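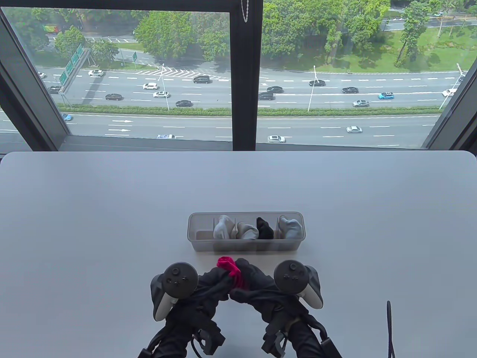

Sock task, red one held in front. Tray by the window.

drendside_dimas
13th February
We're at 4,000 episodes of socks into the divided tray, all by hand with the controllers. Norkine wants another batch. Am I the only one who doubts more of the same will help?

melati_r
More helps. Our January policy was hopeless on black socks until we added data.

drendside_dimas
Added data, or added black socks? Those aren't the same claim.

melati_r
Fair. Mostly black socks.

tsikata22
What bothers me is the background. You've got a highway in the window and cars in different spots every time. Either that's free variety or the model is learning traffic. Has anyone pulled the blinds and run the eval?

hafizm
I'd leave it. Real homes have windows.

tsikata22
Real homes don't have that many lanes of whatever that is – and you still haven't run it.

doina_l
Same white table, same tray, gloves on. I'd take 4 tables over another thousand episodes on this one. Also please log which slot was left empty at the start. We didn't, and had to go back through 22 hours of video.

drendside_dimas
Slot isn't logged. Great.

melati_r
I can add the field tonight. Still think you should finish the batch.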